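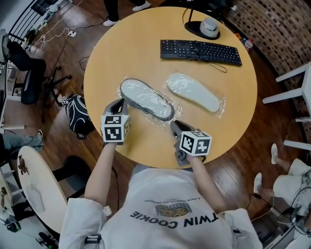 The plastic is always the first complaint, according to Milagros Lagman, who argued in a comment on the trade notice that a bagged insole cannot be judged for fit until the film is off, and that most buyers never get that far before deciding to keep it or send it back.

Ekeck, the footwear parts distributor, has changed its packing rules for replacement insoles. Under the notice, dated 5 Jan 2019, each insole will be sealed in its own clear sleeve and checked by hand on a table before it is boxed. Two insoles sealed together in a single sleeve will no longer be accepted from suppliers.

The rule covers the full-length and short models sold under the Jumside name. Suppliers have until August to use up their existing double sleeves.

The company gave returns as the main reason. Of 2,275 pairs shipped in the trial period, over 200 came back with marks on the top face where one insole had pressed against the other. Noel Cabrera, who runs packing at the Premmont site, said the marks did not affect wear but customers took them for signs of use.

The check itself is short. The packer lays the sealed insole flat with the top face up, looks along the edge for gaps between layers, and turns it once to inspect the underside. The sleeve must be closed at both ends. Creases in the film are allowed. Holes are not.
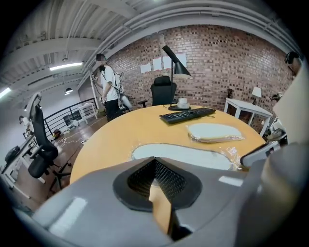 A sleeve with a hole is cut away and replaced, and the insole goes back to the start of the check. Insoles with a lifted edge are set aside and credited to the supplier. The notice does not allow them to be glued and returned to stock.

Lighting is also covered. Clear film throws back glare from ceiling lights, and a lifted edge can be missed under it. Packers may use a desk lamp in addition to the room lighting, provided it can be moved. The surface has to be smooth and free of grit, but no particular shape or size of table is required.

Gintarė Kuusk, purchasing manager at Ekeck, said the single sleeve uses more film per pair. The company has not given a figure for the added cost. Sleeves will be ordered in lots of 1,000, and list prices will stay as they are until the August deadline. 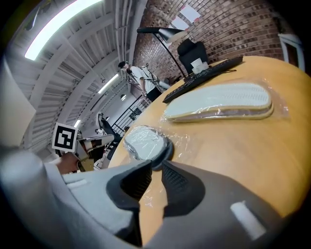 Insoles in clear plastic wrap on a round wooden table.

Bite, which supplies the short model, has asked for a later date. Its representative, Elīna Ozoliņš, said the firm still holds double sleeves from its last order and would prefer to finish them. Ekeck said it would answer the request in writing.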